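20/11/2021
Posted by the author, Hosau workshop diary

Came in on the Saturday to finish the planner changes while the building was quiet. The job was to stop the arm pausing between the approach and the grasp. It has been doing that since September, when we moved the planning node onto the newer machine, and I had put it down to network lag. It was my own code. The approach and the grasp were being planned as two separate requests, and the second one waited for the first to report finished before it even started looking at the collision map.

I merged them into one request with a waypoint in the middle. That took most of the morning. The unit tests passed on the second go, apart from one that had the old message format baked into it, so I rewrote that one. Then I started on the wrist view, to see what the perception node was working with.

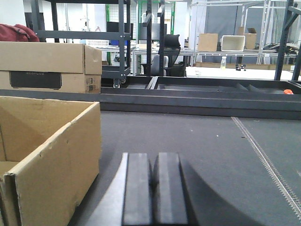
The collision map is still too generous. Nestlow builds it from depth, pads every surface by 40 millimetres, and then the planner refuses anything that goes near an edge. For an open cardboard box that is hopeless, as the walls are thin and the padding eats into the space inside. The closed box behind it is a different matter and could keep the full padding without hurting anything. I tried 6 millimetres on thin walls only and left the rest alone. The seam running diagonally across the dark mat is another thing to watch, because the segmentation likes a strong line and will split one flat surface into two if I let it. I have raised the merge threshold and written the old value in the config comments.

Replayed log 722 against the new settings before lunch. The planner found a path into the box on the first request, with no pause at the waypoint. The fingers are also masked out properly now, after the Bae driver update changed the order of the joint names and broke my mask.

Ran it 5 times in simulation after that and got the same path each time - good enough to merge. I have not touched the speed limits. Desstead want the timing figures in their own spreadsheet layout, so that is Monday's job, along with tidying the branch names.

Locked up at four. Need to buy coffee.

Contact | © 2021 Hosau workshop diary | Back to top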